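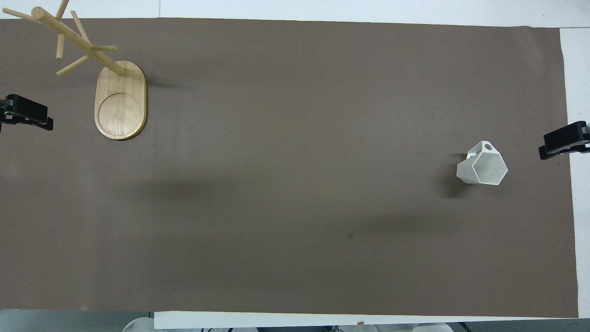
MINUTES OF THE SAFETY AND FAULTS MEETING
Trorkstead Automation Laboratory, March

Present: the laboratory lead (chair), the safety officer, both cell operators, the maintenance engineer, a representative of Lazaridis (controls supplier).
Apologies: the training coordinator.
The meeting opened at 10.05.

1. Minutes of the previous meeting
Agreed as a correct record. The outstanding action on spare emergency stop covers was carried forward.

2. Fault on the Rito cell, run 2097
2.1 The senior operator reported on the fault during the mug-hanging task. The right arm had closed on the mug handle and begun its lift when the gripper opened without a command. The mug fell a short distance onto the paper and was not broken. The left arm carried on towards the mug tree for a further moment before the operator pressed the stop.
2.2 The meeting noted that two matters were involved -- the loss of grip, and the failure of the left arm to halt with the right. The safety officer asked that these be logged separately. The second was to be treated as the more serious.
2.3 The maintenance engineer had examined the right gripper and found the connector at the wrist not fully seated. It had last been disturbed when the finger plates were changed at run 1 of the present series. The Lazaridis representative accepted that a brief loss of signal could cause the jaws to open, and undertook to confirm whether the hold-on-fault setting had been switched on.
2.4 On the left arm, the log showed fault code 68 raised on the right side only. The linked stop between the two controllers had been disabled for calibration and not restored. The operators stated that the start-up sheet did not include a check of this setting.

3. Interim measures
3.1 The cell is to remain out of use for two-arm work until the linked stop has been tested and signed off.
3.2 Single-arm work may continue at no more than 80 per cent of normal speed, with an operator at the stop button throughout.
3.3 White ceramic mugs are to be withdrawn from the task for the present. The Ukia project will be asked to supply a plastic substitute with a similar handle.
3.4 Operators are not to reach over the table to recover a fallen item while either arm is powered.

4. Actions
Maintenance engineer: reseat and secure both wrist connectors; record under job 3454.
Lazaridis: written reply on the hold-on-fault setting.
Safety officer: add the linked stop to the start-up sheet and reissue it.
Chair: inform the Ukia project of the delay.

5. Any other business
The operators asked for the paper covering to be taped at the corners. Agreed.

The meeting closed at 11.20. The next meeting will be called once the reply from Lazaridis has been received.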